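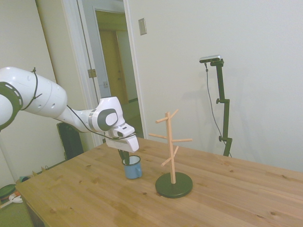 ## Where we've got to with the Celow kitchen, April

Hello Kerttu,

You asked for a page on how your grant is being spent, so I've tried to keep it short (I'm not good at short, as you know from the application!).

The community lunches are up and running at last. We serve every Thursday from noon, and last week we fed 50 people, which had me out in the car park borrowing chairs from the bowls club. Soup, bread and a pudding, pay what you can. The pudding goes first, even when it's semolina.

### Money

We've spent 75 per cent of the grant. Most of it went on the second-hand cooker and getting the gas made safe, and that bill came in higher than the quote – the pipe behind the old sink had to be replaced as well. I've put the invoice from Drukach in the shared folder. Crockery came in under budget, so the two more or less cancel out, and I'd like to move what's left of that line over to food if you're happy with it.

### What's been slow

The cookery classes. We planned for 20 places and could only open half of them, as the extractor fan wasn't passed until the end of the month. Zinchenko are coming back to fit the second hood and then we can run the full group. I'd rather be late than have everyone coughing over the onions.

We also lost two of our regular cooks, one to a new job and one to a new baby (both lovely news, terrible timing). I've had three replies to the notice in the library and I'm meeting them all next week.

### Next

- Full classes, once the hood is in
- A proper freezer, second-hand again if I can find one
- Asking Cleltix whether their bread delivery could come before eleven

Could you let me know about moving the crockery money? I need to order the flour and the tinned tomatoes soon, and the bulk price is much better. Do come for lunch if you're passing.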